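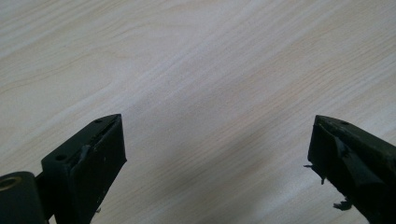
Grip pads are the first thing to go on these. We rate the Getcombe hand gripper kit as a good buy for a home bench, but budget for tape from day one. Black covering on the fingers scuffs, wrinkles, then starts to lift, and once you have a ragged strip hanging off the edge like on the right-hand finger it's time to strip it and redo it. Don't wait. A loose flap will stick to whatever you pick up next.

Tips for living with one, in no special order.

Redoing the pads
Peel everything. Don't patch over old tape, you get a ridge where it overlaps and small parts rock on it. Wipe the bare finger with rubbing alcohol, let it dry properly, ten minutes if it's cold in the garage. Cut the new piece a bit long, wrap from the inside face round to the back so the seam never touches the work. Press hard with the back of a spoon. Leave overnight if you can stand to.

Which tape
Cheap electrical tape: fine for a weekend, goes gooey in summer. Self-fusing rubber tape: better, costs more, a pain to start. The Lastholm pads that are sold as an add-on are precut and fit well but only come in packs of 7, which is an odd number for a tool with two fingers. Still bought them twice.

Screw holes
Leave the little holes near the tips open when you tape. You'll want them for bolting on the wide jaws or a hook. If you've covered one, poke through with a hot pin, not a drill. Drill grabs the tape and twists the lot.

Tables
Practice on a smooth pale tabletop if you have one. Dark bits of shed rubber show up right away and you know the pads are going. Lay a dish towel down for anything with a nice finish, the tips are blunt but they will mark soft wood if you lean on them. Marks on our oak sideboard, still there. Wax stick hid most of it.

Pivots
One drop of light oil, then wipe. One. Oil creeps onto the pads and then nothing grips, not even a sponge. If that happens dish soap and an old toothbrush, rinse, dry, start over.

What it's good for
Jar lids off a high shelf, socks behind the washer, holding a small piece while the glue sets (tape a rubber band round the handle to keep it shut). Sorting screws, no, too slow. Eggs yes, suprisingly, if the pads are fresh. Wet glasses we wouldn't.

Motor add-on
Getcombe also sell a motor base so the thing opens and closes by itself and can be taught a simple repeat job, up to 100 moves in memory. We had it in the kitchen since March. Taught it to move tea bags from box to cup. It did it. Set up took an entire evening and the manual is thin, so write down your start position in pencil on the counter or you'll be teaching it again every time somebody wipes down. Clamp the base. Clamp it again after the first few runs becuase it walks.

Noise: about like an electric toothbrush. Not for early mornings in an apartment.

Spares
Part no. 2259 is the finger pair, 3950 is the pivot set. Order both together, postage is the same. The Texier fingers look like a match in the catalog and are cheaper, but the hole spacing was off on ours and we ended up filing. Skip unless you like filing.

Storing it
Hang it with the fingers open, wide apart. Left squeezed shut in a drawer the pads take a set and stick to each other, then tear when you open it. Keep out of the sun too.

More bench tool tips next month, glue guns probably.

Updated November 2023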